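莱尔泰蒂来信：桥那头的人什么时候过来

我到莱尔泰蒂（Leltetti）的时候是个星期天，长途车站的候车厅里坐满了人，没有一辆车要开。这地方的人有个习惯，星期天吃过午饭就到车站来坐坐，看看从首都方向来的车上下来些什么人，顺便交换一下这个星期听到的关于桥的消息。我拖着箱子从他们面前走过去，大概也成了当天的消息之一，因为等我走到旅馆，柜台后面的老太太已经知道我是来写桥的了。她问我打算写好话还是坏话，我说还没有过桥呢，写什么都太早，她点点头，给了我一间朝河的房间，窗户关不严，夜里能听见水声，我倒很喜欢。

先说说这座桥吧，不然后面的事讲不清楚。莱尔泰蒂在河的南岸，北岸是莫梅诺拉（Momenora），两边早先是一个省，后来成了两个国家，河中间就多了一条看不见的线。两国签过一份过境协定，算到今年已经69年了，条文我在市立图书馆里读到过，纸张发黄，措辞却非常体面，开头用了整整一页来讲两岸人民的情谊，讲到后面才轻描淡写地提到，任何一方在“必要的时候”可以单独关闭通道。什么叫必要，协定里没写。于是这么多年里，桥开开关关，理由五花八门：口蹄疫、选举、一次球赛之后的斗殴、一批没有贴对标签的面粉。最近这一次关的时间最长，原因是关税，也有人说是为了水，还有人说两样都是幌子，真正的毛病出在两个首都之间那点面子上。

面子这个东西，远在首都的人谈起来很大，在莱尔泰蒂谈起来就很具体了。南岸的面包房从前一直用北岸磨坊的面粉，现在要从内陆运，一路174公里，山路，冬天还会封。运费算下来，一只普通的圆面包贵了不少，大家嘴上抱怨，还是照买，只是买得少了些。北岸的情形据说也差不多，他们缺的是南岸的蔬菜和修农机的师傅。我在市场上听一个卖洋葱的女人讲，她娘家就在对岸，站在河堤上能看见自家的屋顶，前年屋顶换了颜色，她是隔着河看见的，到现在也没弄清楚是谁出的钱。她讲的时候一直在笑，手上也没停，把洋葱外面那层干皮剥得干干净净。

我原先以为，边境上的人谈起对岸总该有几分火气，毕竟首都的报纸这几个月写得相当凶。可是在这里住下来以后，我听到的话多半是另外一种调子，有点埋怨，有点惦记，像说起一个脾气不好的堂兄弟。咖啡馆的电视放着议会辩论，议员们拍桌子，下面喝咖啡的人问的是：对岸今年的李子收得怎么样？没有人答得上来，接着就有人说，收得好也运不过来，不如不知道。

关口叫斯蒂克盖特（Stikgate），名字听起来颇有些外国味道，本地人也说不出来历，有一种说法是当年修桥的工程队留下来的。关口是一排低矮的平房，漆成浅黄色，门前种着两排修剪得很整齐的柏树。桥关着，平房里的人照常上班，早上升旗，傍晚降旗，中间的时间浇浇柏树。我递上去的采访申请，第一天说要等首都批复，第二天说批复到了，可是盖章的人不在，第三天盖章的人回来了，请我喝了一杯很甜的茶，很诚恳地告诉我，他觉得桥入夏之前会开，不过请不要写是他说的。我答应了，反正这句话整个莱尔泰蒂人人都在说，写谁说的都一样。

倒是谈判的事，我多少打听出了一点眉目。双方的技术小组这个冬天见了四次面，地点轮流，这次在南岸，下次在北岸，坐的是同一条船，因为桥不能走。谈的东西很细，细到每辆卡车的轮轴怎么称重，细到冷藏车在桥头可以停多久。外人听了觉得琐碎，我自己是很看重这些琐碎的。两国的部长在镜头前握手，握过也就握过了，真肯坐下来谈轮轴的，总归有几分想让卡车开过去的意思。当然这也可能是我在河边住久了，跟着本地人一起犯了乐观的毛病。
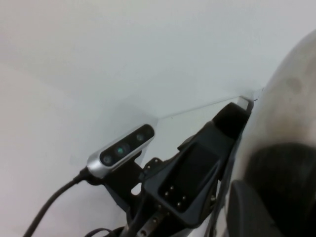

轮轴谈得再细也没有用，上一期稿子登出以后，一位读者在来信里这样写道，因为上一轮谈判也谈过轮轴，连磅秤都买好了，最后照样卡在过桥费归谁收这一条上。信写得很长，字里行间看得出是在北岸住过的，末尾还劝我不要只在南岸打听，说河这边的人讲故事讲得太好，听多了容易忘记对岸也有账要算。

这封信我随身带着，读了好几遍，觉得批评得有道理。过桥费确实是个老疙瘩。按那份老协定，费用由两岸均分，用来养桥；可是关桥的日子里没有收入，桥却照样要养，桥墩要查，护栏要刷漆，这笔钱该由谁来垫，两边各有一套说法。南岸的说法是，谁关的桥谁出钱；北岸的说法是，桥虽然是我们关的，关桥的缘故却在你们。这种话一旦讲开了头，可以一直讲回到69年前去，而且两边都有文件。

于是我听了劝，想办法过河。桥走不成，可以坐船，不过不能在莱尔泰蒂坐，要先往下游去，到一个叫贝穆德斯（Bermúdez）的渡口。渡口的名字也是外来的，当地人念起来把重音放错了地方，放错了很多代，现在谁要是念对了，反而没人听得懂，我就闹过这样的笑话，跟司机说了三遍，他还以为我要去买药。那渡船是条平底船，一趟只许载10个人，自行车可以带，活禽不行，鸡蛋要看检查员的心情。船开得慢极了，河水在那一段又宽又浑，两岸的杨树刚发了一点芽，远远看去像蒙着一层淡绿的烟。同船的人彼此都认识，见我是生人，客客气气地给我让出一个背风的位置，接着就继续聊他们的，谁家办喜事，谁的退休金还压在对岸的银行里取不出来。

说到退休金，这是我没料到的一件大事。早年两岸来往自由的时候，好些人在北岸的糖厂上班，在南岸安家，工龄记在莫梅诺拉的账上。桥一关，钱就要本人到对岸的窗口去领，老人们只好每个月坐这条渡船，来回折腾一整天。有人提议改成汇款，两国的银行又没有直接往来，要绕第三国，绕一圈手续费扣掉一截。船上一位戴毡帽的老人把他的存折拿给我看，一页一页翻，翻得很仔细，其实我也看不懂那些缩写，只觉得他很想让一个从外面来的人看一看。我就认真地看完了。

莫梅诺拉的城区比南岸热闹些，街道也宽，房子的样式却几乎一模一样，连窗台上摆的天竺葵都像是同一盆分出来的。我在这边听到的话，果然如那位读者所说，是另外一本账。北岸的菜价涨得厉害，几家修车铺因为配件过不来关了门，年轻人往内陆的大城市走，留下的人觉得首都对他们不大上心，谈判桌上坐着的代表，没有一个是在河边长大的。这后一句话我在南岸也听到过，几乎一个字不差。我把这个告诉了一起喝茶的几个人，他们先是愣了一下，随后都笑起来，有人说，那就让两边不在河边长大的人去吵，我们在河边长大的人先把桥修一修。

笑归笑，他们心里是有担忧的。这一带的平静，我越住越觉得它靠的是许多人天天用心维持着，不见得有多结实。北岸的学校里用的新课本，讲到那条河时换了一种讲法，把从前共同修桥的一节删短了；南岸呢，去年新立的纪念碑上，也只刻了一边工人的姓氏。单独看都是小事，谁也犯不着为一节课文去吵架。可是孩子们是照着课本长大的，等他们到了坐谈判桌的年纪，还记不记得轮轴该怎么称，就难说了。一位教了一辈子地理的老教师对我讲，她仍旧照老地图上课，两岸画在同一张纸上，至于中间那条线，她请学生自己用铅笔描。
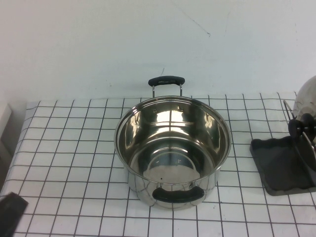 桌上的一口不锈钢锅

回南岸那天风大，渡船晚开了将近两个钟头，大家坐在岸边的木料堆上等。有人拿出面包和腌黄瓜分着吃，也分给了检查员，检查员推让了一下，收了，后来对鸡蛋就查得松一些。我问旁边的人，要是桥真的开了，这条渡船怎么办呢？这个问题显然有人想过，立刻就有了好几个答案：改成游船，改成夏天的咖啡座，或者干脆留着，说不定什么时候又用得上。最后这个答案得到的附和最多，我听了心里有点不是滋味，可是他们讲得很平常，就像说雨伞总要留一把在门后头一样。

关于谈判，离开之前我又听到一些新的说法。过桥费那一条，据说双方在考虑设一个共同账户，开桥时存，关桥时取，谁也不必垫谁的。水的问题另外开一个小组，先不跟关税绑在一起。这两样安排都不算新鲜，图书馆里的旧档案上就有过相似的提案，当年因为内阁换了人，没有下文。这一回会不会有下文，我不敢讲。首都那边夏天之后要改选，照过去的经验，选举临近的时候，对邻国讲软话的人总是少一些。所以七月之前这一段时间很要紧，两岸做生意的人都明白，已经有磨坊把袋子印好了，卡车也拉去换了轮胎，钱花在前头，算是给自己壮胆。

我最后一个傍晚又去了斯蒂克盖特。平房里的人认得我了，隔着窗户向我摆摆手。桥面上空空的，路灯倒是按时亮了，一盏一盏亮到河中间，那里有一段是暗的，大概正好是分界的地方，哪边都没有去换灯泡。再往北，对岸的灯接着亮下去，一直亮到莫梅诺拉的码头。河堤上有几个人在散步，牵着狗，也有人坐着看水。卖洋葱的女人收了摊，推着车从我身边经过，我赶紧告诉她，我在对岸专门去看过了，她家的屋顶是砖红色的，铺得很平整，烟囱也重新抹过。她停下来，问我有没有进去坐坐，我说没有，不好意思敲门。

她说下回你就敲，我哥哥嗓门大，人是好的。

回旅馆的路上我把这句话记在了本子上，连同她哥哥家的门牌。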